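About Trinberg

We look after tables. More precisely, we look after what ends up on them.
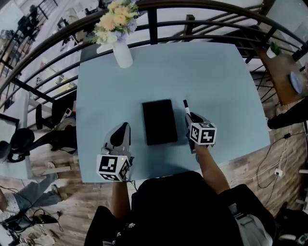
The blue table by the railing, with flowers, one black rectangle and a marker pen.

Trinberg is a small firm that sets up, supplies and generally keeps in order the shared tables of other people's workplaces. Meeting tables, lunch tables, the table on the landing that was bought for "informal catch-ups" and has since become a shelf. If your staff sit at it and none of them owns it, it's our sort of thing.

How it started

Maeve Noonan founded the firm after eleven unhappy years in office fit-outs. She was good at the work. She chose desks, argued about carpet, handed over the keys and went home. Then she would go back in November for the snagging visit and find that the handsome table in the middle of everything had vanished under cables, cereal bowls and a box marked MISC. The client would say the office felt cramped. Maeve would move the box. The client would say it felt much bigger.

She sent her first invoice for moving a box shortly afterwards. It was paid within the week, which had never happened to her in fit-outs.

Her first proper customer was Vomholm, a firm of surveyors with 3 floors and a great many rolled-up drawings. They're still with us. So are the drawings, although they now live upright in bins and not across the place where people eat their sandwiches.

What we do

We visit, we sit at your tables for a morning, and we watch what people put down and don't pick up again. After that you get a short plan, usually two pages. It says what each table is for, what should live on it, what should live near it, and what should go back to the person who left it there in the spring.

If you like the plan, we carry it out. We bring the trays, hooks, pen pots and vases. We find chairs that fit under the table (you'd be surprised how many don't, and how long people will put up with it). We come back every few weeks to put things right, and we bring fresh flowers when we do.

We don't do desks. A person's desk is their own affair, and we have seen enough of them to want to keep it that way.

The flowers

People ask about the flowers more than anything else. Usa Kaewmanee does them all, and she has rules. Pale colours for tables where people work: cream, peach, soft yellow, a little light purple if it's good that week. A plain white vase, standing at the far side, where it won't be hit by an elbow. Nothing with a strong smell, nothing that drops pollen on paper, and no lilies, ever, following an incident with a light grey suit at Sukprasert that we settled privately.

We do think flowers earn their keep. A table with a vase on it gets treated as a table. Take the vase away and somebody parks a printer there.

The pens

Our other firm belief is in marker pens, and in having enough of them. Last year we put out 1,727, mostly black, and we'd like to say we know where they went. Sreekumar Thampi runs our stores in the back of the Risetano building and has a theory involving coat pockets. He tests every pen before it leaves him, on the back of old delivery notes, and he will not be hurried. If you find a Trinberg pen that doesn't write, send it back to him. He takes it personally and would want to know.

Who we are

Maeve Noonan still does the first visit to every new customer, and still moves the box herself.

Usa Kaewmanee: flowers, vases, and the van, which smells much better than it did before she joined us.

Sreekumar Thampi: stores, pens, chairs, and the spreadsheet.

Manee Phetsri plans the layouts. She trained as a theatre designer and has a stage person's horror of anything placed where someone will trip over it. She is fond of round corners and will pay extra for them out of your budget if you let her. The light blue table is very much her taste.

Mayuree Meesuk answers the phone and writes the two-page plans, which used to be nine pages until she got hold of them. She also wrote most of this page. Maeve's version had a mission statement in it.

Some things we've learned

A table upstairs beside a railing will be popular, as people like to look down on other people's desks. Put your best chairs there.

Anything left flat and shut in the middle of a table will stay there for a month. Everyone assumes it's important and belongs to somebody senior.

Signs saying "Please keep this table clear" take up room on the table.

Pale blue hides less than you'd think, and that's a point in its favour. A crumb shows, so it gets wiped up. Dark wood looks smart for years while quietly turning into a compost heap.

Working with us

We currently look after 60 tables and could manage a few more, provided they're not all up the same spiral staircase. The first visit is free. After that we charge by the table, whatever its size, an arrangement that the owners of very long boardroom tables have been quick to notice. We're looking into it.

If you have more than 300 people in one building, please ring before you write, as Mayuree will want to ask you about the kitchen. You'll get her on weekday mornings. In the afternoons you'll probably get Sreekumar, who will take down your name and number carefully with a pen he has tested.

Page last tidied Aug 25, 2024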